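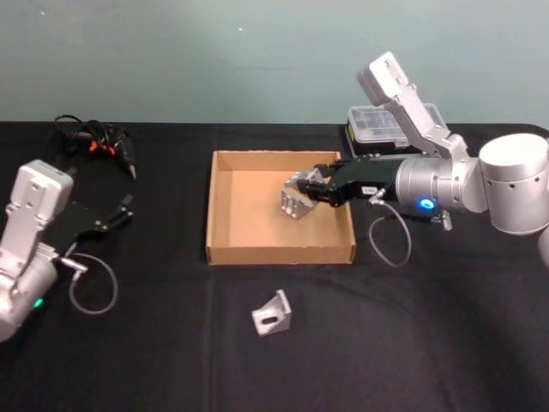

*Item 2: open cardboard tray on the cloth-covered table.*

**Skemthorpe Parts Packing Group: minutes of the September meeting**

Chair: Abenezer Alemayehu. The meeting opened at 2.15 p.m. Apologies were received from the Natard office.

**1. Minutes of the previous meeting**

The minutes were agreed and signed. The matter of the label printer was carried forward.

**2. Trays**

2.1 The Chair reported that 1,198 cardboard trays had been delivered by Moges against the standing order. Of these, 295 had been issued to the packing room and the remainder placed in the dry store.

2.2 The group considered whether the shallow, open pattern should be kept. Members from the packing room were in favour, noting that parts could be laid in and checked without lifting a lid. The stores member preferred a deeper tray for mixed orders. It was agreed to keep the present pattern until the standing order comes up for renewal.

2.3 It was noted that the top edge of the front wall can fray. Trays with light fraying are to remain in use. Any tray with a split corner or a soft floor is to be set aside for recycling.

**Action:** Stores to write to Moges about the finish of the cut edges.
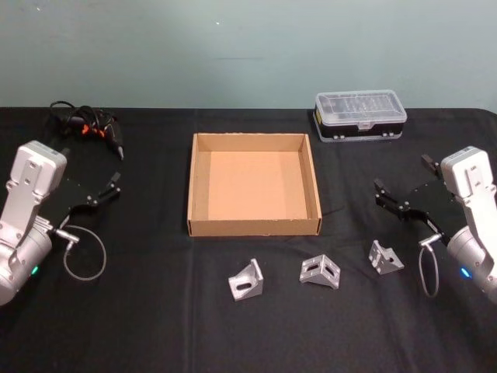 **3. Table covering and work area**

3.1 The black cloth is to stay on the packing table. The Chair asked that it be pulled straight at the start of each session, as creases under a tray make it sit unevenly.

3.2 A request for a second cloth was approved, at a cost not exceeding £22.

3.3 Repainting of the wall behind the table was discussed. The scuff marks were not thought to warrant the expense this year, and the item was closed.

**Action:** Chair to order the cloth.

**4. Angle brackets**

4.1 Skusach has asked for its aluminium angle brackets to be sent in open trays, with a first order of 200. The group agreed to accept the order on the existing terms.

4.2 Brackets are to be laid flat in the finished pack wherever the tray allows. Members discussed paper between the pieces and agreed to try it on the first order only.

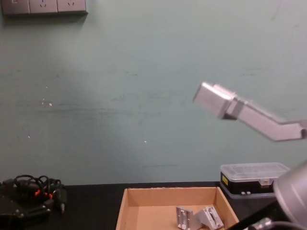
Question from the stores member: Who is to check the bracket trays before they leave the packing room?

Reply from the Chair: The packer signs the order sheet, and the stores member countersigns it on collection.

**5. Any other business**

The Natard office had asked for order sheets to be sent weekly. This was agreed.

The meeting closed at 3.20 p.m.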